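The road to Okovside ends at a checkpoint, and after the checkpoint there is only gravel and a long valley which both governments colour as their own on the maps. I came in August, when the pass is free of snow and the herders are still up with their animals.

Officially, the village has 30 households. The district office at Markwood built the new houses in two straight rows, all facing the border, and gave each family a flag and a yearly payment of 2,000 for "residence and watching." 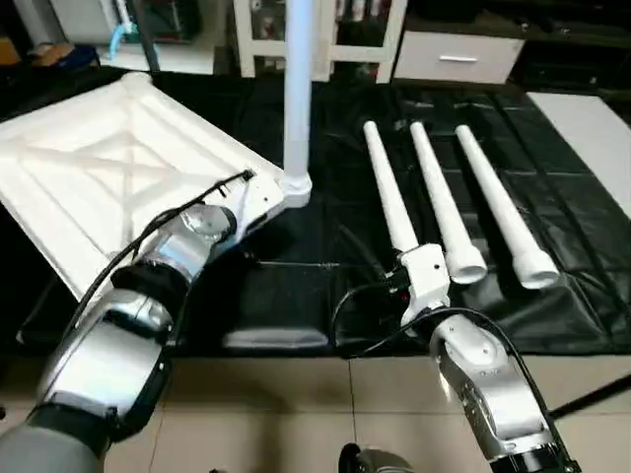
White table, one leg in place.

The payment has conditions. A family must sleep in the village at least seven months of the year, and it must report any stranger within the day. Those who take their herds too long on the high pasture lose a part of the money. Older people told me that their parents walked over the ridge to the monastery at Guillot every autumn and nobody asked them for a paper. Now the monastery is in the other country, and three letters to the district asking for a pilgrim's permit have received no answer. 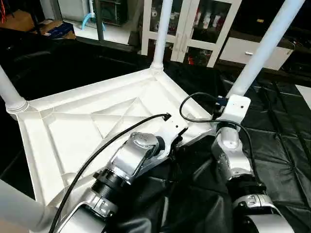 Lungile Radebe is less gloomy than I am about this. The permits, Radebe told me, were stopped once before and came back after the two sides had signed their grazing agreement, and the same can happen again if the neighbours will keep talking.

Perhaps. But the grazing agreement was signed in Hovport, far from any pasture, and the herders learned of it from the radio. Its text has never been read out in the village.

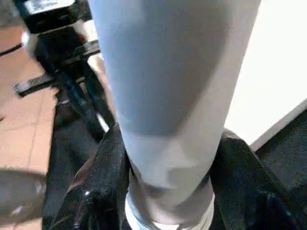
In the evening the loudspeaker on the school roof gave the weather and then the names of the families who would keep the next watch. My host listened for his own name, did not hear it, and went out to bring in the yaks.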